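Jitano Fold review: a phone that closes, most of the time

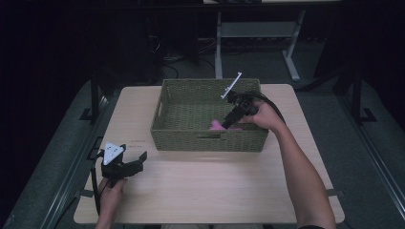
Merton wrote in under my first-impressions post to say the hinge loosens up after a month and I should stop whining. Well, Merton, it has been a month. The hinge has loosened up. It now opens in my pocket, which I suppose is one way to check the time.

The rest of the phone is decent. The outer screen is narrow enough that every text I send looks like it was typed by a toddler in mittens, but unfold it and the big display is lovely, bright enough for the porch in April and with a crease you stop noticing by the second week. Battery life came out at 14 hours on a quiet day and 11 when I had maps running. My old Ahonen slab did better and cost less than half as much. It also fit in a cup holder.

Charging takes 33 minutes to get to half, if you buy the fast brick. The brick is not in the box. What is in the box is a Brakico screen protector, already applied, with a bubble near the corner that I have named and grown used to.

Cameras are fine outdoors and mushy after sunset. Speakers are loud. The alarm went off inside the closed phone on Tuesday and I could not find the button to stop it.

Score: 6 out of 10. Add a point if you own deep pockets with zippers.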